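Embridge workshop book
Fri 11 September

Picking this up after lunch with a cup of tea, as I didn't get a word down this morning and I know I'll have lost half of it by Monday.

Quiz buzzers first. Three of the four are now working on the bench, and the fourth lights up but makes no sound, so I expect I've got the sounder in back to front. The members who tried the old set in August found the buttons too stiff and much too small, and one table gave up on them and just shouted (they won, too). So the new ones have the big Gumier switches, the flat round sort you can press with a palm, an elbow or the side of your fist. I'd been using the spring that came with them and it was still heavy going. I swapped it on the red buzzer for the softer one out of the odds-and-ends tin and it is a completely different thing, lovely and light, though it does go off if you so much as put it down with a bump. I'd sooner have that than someone sitting there with the right answer and no way of getting it out! Will do the other three the same on Monday.

The sound needs thinking about. All four made the same beep, which was no use at all when two tables went together, so red now has a low note, blue a higher one, and I've made yellow do two short pips. Green will be something else again once it makes any sound whatever. I've turned them all down. The first version made me jump out of my skin and I was expecting it. There's a lamp on each as well, for anyone who doesn't get on with the noise, and a little switch underneath to turn the sound off altogether.

Bases: 9 mm ply, corners well rounded and sanded. They skated across the table when I leaned on them. Rubber feet helped on bare wood but did nothing on a cloth, and there will be cloths, so I've ordered a strip of the non-slip matting and will try that glued right across the bottom. If it doesn't come in time we can put a bit of Blu Tack under each corner, as we did for the bingo boards.
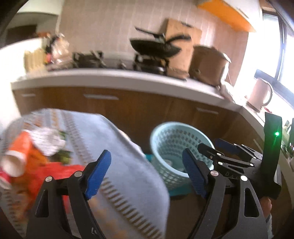 The layout for the autumn social took up a good part of the morning. We've got the Ajayi Room at Enden from ten o'clock, with the use of the kitchen, and I have 40 people down as coming, which counts the helpers and the drivers. I want a clear run from the door to the tables for the wheelchairs, wider than last time, and the choir over by the window where there's space for them to sit if they'd like to. Table covers are still not settled. I'm rather taken with the light grey cloth, the one with the rows of little dark dashes and the patterned band along the folded edge, but it's busy enough that I wouldn't put patterned answer sheets on top of it. Plain white paper, thick pens, big print. The coloured buzzers ought to stand out nicely on grey, and I'd like the overhang kept short all round so it doesn't catch in anyone's wheels.

Raffle drum. The handle has come loose again. It's the same screw as before and I ought to have used a proper bolt in the first place instead of being clever with a bit of glue. Now drilled through and bolted, with a washer either side, and I've wrapped the handle in foam pipe lagging so it's fatter and easier to hold. Gave it a good spin with 200 tickets in and the door stayed shut. The tickets do clump together if they're put in flat, so whoever sells them, please fold each one once before it goes in.

Also printed the first batch of picture cards for the music round. I'd made a start on them at ordinary postcard size, then held one at arm's length without my glasses and thought better of it, so they're being done again at twice that. 52 cards in the full set when it's finished, with the song name on the back only. The laminator got too hot near the end and went wavy on a couple, and those have gone in the scrap box for practice cutting. Let it rest between batches, it doesn't like being hurried.

Had a nice half hour at the end trying the three good buzzers with the tea-break crowd, using questions off the back of an old calendar. Blue and red both went off together twice and you could tell them apart easily. Yellow was slow once. It may be the battery, as it's the one that's been sitting in my bag all week.

To do:
Green buzzer, turn the sounder round and try again
Softer springs in blue, yellow and green
New battery for yellow
Chase the matting
Ring Enden and ask whether the urn is working, and whether there are extension leads there or we bring ours
Rest of the music cards
More biscuits for the workshop tin, my turn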